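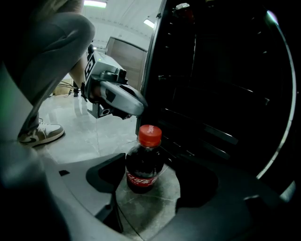

About Vodelo

Hi, and thanks for stopping by! I'm Rafia Lodhi, and I run Vodelo together with Shahzad Khattak. We try out grippers for people who have to choose one and don't have the time (or the floor space) to do it themselves. Hand-held ones mostly, plus arms, wrist cameras and the controllers that go with them. You send us the hardware, we put it to work on everyday jobs, and you get back a plain write-up with our notes and all of the recordings.

How we got started

Shahzad and I used to work at the same packaging company, and we kept having the same argument at lunch. He liked soft fingers, I liked stiff ones, and neither of us had much to back it up beyond stubbornness. So we borrowed a pair of each and spent a whole weekend picking up cups, socks and jars of pickles in his kitchen. We came home with 13 pages of notes and no winner, and I had more fun than I'd had at work in a year. Vodelo opened for business that December.

What we do all day

A lot of crouching, for one thing! Refrigerators are a favorite of ours because they ask so much of a gripper. The door is heavy, the seal tugs back at you, the shelves are tight, and it's dark in there, so a camera that looked great on the bench can suddenly have very little to work with. Bottles are another regular. A full one and a half-empty one feel like two different objects once you've got them between a pair of plastic fingers, and the cap always seems to sit right where you wanted to grab.

We work with two grippers at a time whenever the task allows it, one for each hand, and each carries its own printed marker so we can follow where it goes. Each task gets 60 tries per finger design. If we're comparing controllers we go up to 300, which is a long week, and we take turns so that it isn't always the same pair of wrists doing the driving.

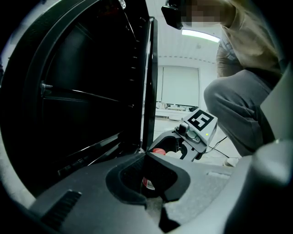 Reaching for the fridge door, gripper in hand.

The hardware we know best

Our longest-running comparison is between the Ridari and the Mengal. The Ridari is light and quick and I could use it until dinner without complaining. The Mengal is heavier in the hand, but Shahzad swears by how it holds on to a door edge, and after the last round of tests I've mostly stopped fighting him on it. We also spend plenty of time with the Pladau controller, which has a lovely smooth close and a settings menu I would happily throw out of a window. (They know. I've told them. They were very nice about it!)

We don't sell any of this stuff and we don't take a cut from anyone who does. If we can't get something to work, that goes in the report too, with the recording next to it so you can judge for yourself.

Working with us

Most projects start with a short call and a box in the mail. Tell us what you'd like picked up, opened, poured or put away, and we'll tell you whether we have the right stuff to test it on. You're welcome to come by and try things with your own hands as well. Wear pants you can kneel in.

Page last updated Dec 1, 2020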